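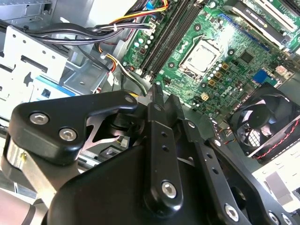 Desktop computer, case open

Selling an old desktop before moving: whole or in parts?
Posted by Aldana Gaete, August 2022

Hello neighbours. I am moving to Tronthorpe in September and I have an old desktop which I do not want to carry. A shop offered me 106 dollars for everything. Is it better to sell the parts separately? I have never done this, and my evenings are already full with packing. Also I would like to know what to do with my family photos, which are still on it.

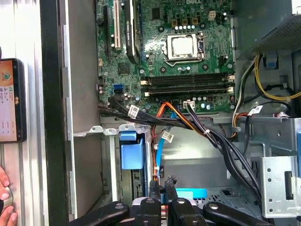
Gervasio Cisternas

I sold mine in parts last year and received 159 dollars in total, but it took 4 months and many messages from people who did not come. If your moving date is fixed, I would accept the offer.

Copy the photos first to two different places, and open several of them on another computer to be sure.

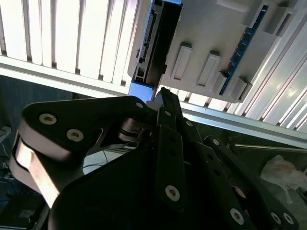
After this, sign out of your email and your programs, and erase the drive completely. Emptying the recycle bin is not enough. Ask the shop for a written receipt also, with the date and the colour of the case.

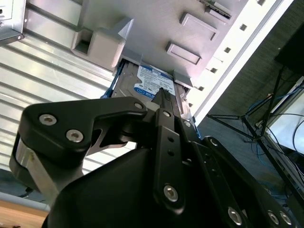
Drornel

Sell it whole. Postage will eat your profit anyway.

Flukurport

Keep the power cord with it, buyers always ask.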